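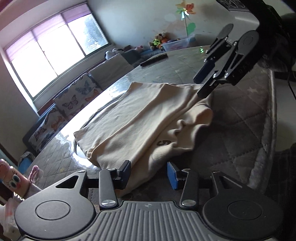
A reader in Sivell has written to say that the new kit washing rule is the daftest thing the Sivell and Workham Sunday League has done in her lifetime, and that she remembers the year of the compulsory half-time orange. Her letter runs to two sides and makes no mention of football.

The rule came into force at the start of October and has already produced more correspondence than the offside law. Under it, every club must bring its shirts to each match clean, dry and folded, with the set kept together in one bag and handed out in the changing room. Players may no longer take their own shirts home. A club turning up with a shirt missing, or with one that the referee considers "not laundered in any ordinary sense", is fined £4. A whole set in that condition costs £25, which the league's notice calls a deterrent and several captains have called a bargain.

Until this autumn most of the 37 clubs left the matter to conscience. Each player took his own shirt away, and a week later something came back. It was usually the same shirt. Grelmont Rovers played most of last season with two number nines and no number six, the result of a mix-up in a pub car park that has never been fully explained, and finished third. Workham Old Boys once took the field in three shades of what the programme described as sky blue, one of them plainly pink.

The league says it acted after a run of complaints from referees, who have to write shirt numbers in a book and would like there to be one of each. Its notice to clubs, dated 2025-11-19 and sent to replace an earlier version with the wrong fines in it, also asks that numbers be "legible from a normal distance". It doesn't say whose.

Folding is where opinion really divides. The first draft asked only for shirts to be clean. The word "folded" went in later, apparently at the request of one referee tired of watching a goalkeeper climb head first into a bin bag. There is no guidance on how it should be done. Some clubs fold number side up so the right shirt can be found quickly. Others go for the shop method, sleeves tucked behind, and regard the first lot as savages. At Grelmont they roll, and a request for a ruling on whether a roll is a kind of fold has been with the league for a fortnight.

Then there is the question of who does the washing. Eleven shirts and the substitutes' will fit into a home machine if the machine is large and its owner is optimistic, but Sivell is clay country and the recreation ground in November could be sold by the bag to potters. One Workham player reports that his washing machine has developed a cough. Another club drew up a rota, which lasted until the name at the top of it moved to Leeds.

Kelemen, the launderette on Station Road in Workham, has stepped into the gap with a full kit wash at £25, collected on Sunday evening and ready by the middle of the week. Sharp-eyed captains have noticed that this is exactly the same price as the fine. The launderette says it picked the figure first. It is offering the fourth wash free until Christmas, and folding is included, flat, with the collars up. It won't roll. A sign in the window also asks clubs to empty the shorts beforehand, following an incident with a tube of muscle rub that left the whole shop smelling of the physio's bag and, according to the woman in the dry cleaner's next door, cleared up her sinuses.

So far the league has collected £100 in fines, most of it from a single club which prefers to pay and has asked if it might do so in advance. The money is going towards new nets at the Grelmont end, where the existing ones have been mended so often with garden twine that a low shot can take some time to find its way out again.

Supporters of the rule, and there are some, point out that the football has looked better. Sivell Town Reserves turned up for their last home match in a complete set of matching shirts, numbered in order, for the first time anyone on the touchline could remember. Photographs were taken before kick-off. They lost by six, and a gentleman with a flask was heard to say that at least you could now tell who was responsible.

The reader in Sivell isn't won over. She has washed one shirt a week for a son, and lately for a grandson, and would like it known that neither ever went out in a dirty one. Her objection is to seeing them all thrown in together at forty degrees with other people's socks. She also wants to know what's to be done about the tracksuit tops, on which the notice is silent.

The league will look at the rule again in the new year, along with the rolling question and a late proposal from Workham that bibs be included. Clubs are reminded that the fixture between Grelmont Rovers and Workham Old Boys has been moved to the bottom pitch owing to standing water on the top one. Both sides are asked to bring a spare set.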